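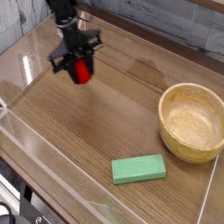 Page last changed: 25 Jan 2020

3.2 Setting up and looking after the tabletop cell

We have been asked more often about the upkeep of the cell than about anything we did with the data, so we hope the reader will forgive a section that lingers on fairly homely matters. The cell, which we call Omia, is a single arm with a parallel two-finger gripper, working over a wood-grain tabletop with clear acrylic walls. The objects used in the trials reported here are a red one, a mint-green block and a light wooden bowl, and they are handled by the control software Furora, written in our own group.

The walls came first, and they have given us the most to think about. Our early objects liked to roll away (one spent most of March behind a cabinet), and a low wall stops that without hiding the table from the fixed camera. Clear acrylic does bring its own trouble in the form of glare, which shows up as long bright lines along the panel edges and as pale streaks on the left side. We tried moving the lamps, and then we tried moving the walls, and in the end we settled on masking those strips in the software and leaving the furniture alone. The panels are wiped with a soft cloth at the start of each session and the corner fittings are pressed by hand to feel for play. If a fitting moves at all, the tray is squared up again before the arm is powered. 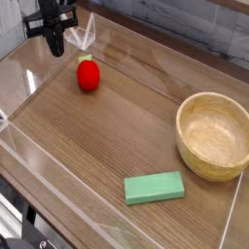

Figure 2. The Omia cell with the red plush tomato, green block and wooden bowl in the tray.

Soft objects deserve a word of their own. The tomato is plush, and plush sheds, so the inner faces of the fingers are brushed after every 25 grasps and checked for fibers under a hand lamp. We came to this routine slowly. For a good while we blamed Plutell, our grasp planner, for a run of poor releases, and Ansel Zamora spent 2 very patient afternoons reading through its logs before he thought to look at the fingers themselves. We are still grateful to him — and a little embarrassed.

Calibration is done with the tray empty and the arm raised. The gripper is brought down to 16 marked positions in turn, and at each one we compare the commanded height with a feeler gauge reading taken at the fingertips. An error larger than 3 mm at any position means that the mounting bolts are checked and the whole set is repeated. The wood itself moves a bit with the weather, and readings near the back rail drift first, so we begin there.

Spare fingers are kept in a drawer under the bench, along with the Besson gauge and the brush. A worn pair is always replaced as a pair, and the date is written in the cell log together with the name of whoever did the work.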